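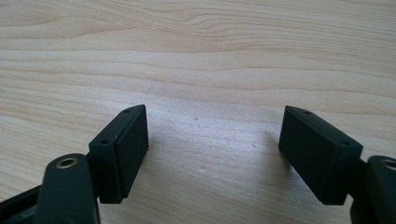 Skitar gripper, jaws open over the bench.

Looking After the Jaws on a Skitar Hand-Held Gripper

If you've had your Skitar for a few months you have probably come to trust it, and that's usually when the small stuff gets skipped (I speak from experience!). I go over mine every July before the busy season starts, and again whenever the jaws begin to feel lazy. Set aside a quiet stretch at a clear table with good light, and put the kettle on first.

You'll want the hex key that came in the box, a soft brush, a lint-free cloth and a little dish for the screws. I use the blue-lidded one from my Yau parts kit, but a saucer does fine.

Start by opening the jaws all the way and letting go. They should settle at the same angle on both sides. If one pad hangs back, don't reach for the key yet, just brush out the pivot where the pad meets its arm and work the trigger 10 times, slowly. Crumbs and lint love that spot, and you'd be amazed how often a brushing is all it needs. 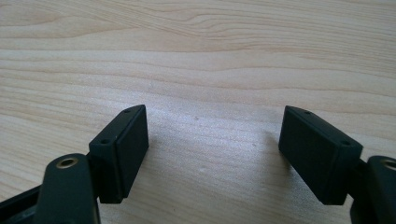

Next come the pads. Hold one pad between finger and thumb and rock it gently toward you and away. A tiny bit of give is normal, but if you hear a click, the pad screws have backed out. Turn each one until it just stops, then go back to the first and check it again, because tightening the second often frees the first a hair. Please go easy here. The screws bite into plastic, and my friend Welington Cordeiro stripped 3 pads in one afternoon before he switched to a short key.

While you're in there, have a look at the brass inserts in the arms. They ought to sit square in the plastic. One that turns along with its screw needs to be reset with a warm iron, and I've written that up separately on the Horora page since it's a fussier job and deserves its own cup of tea.

Wipe both inner faces with a barely damp cloth, let them dry, and finish by picking up something soft a few times and setting it back down. Watch that the two pads reach it together.

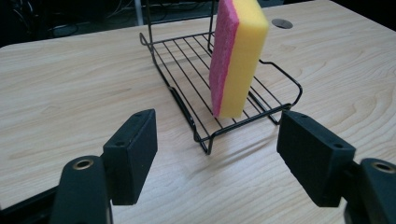

How often should I replace the pads?

Go by feel instead of the calendar. Once the inner faces have turned slick, or a pad still clicks after you've snugged the screws, swap both pads as a pair so they wear evenly.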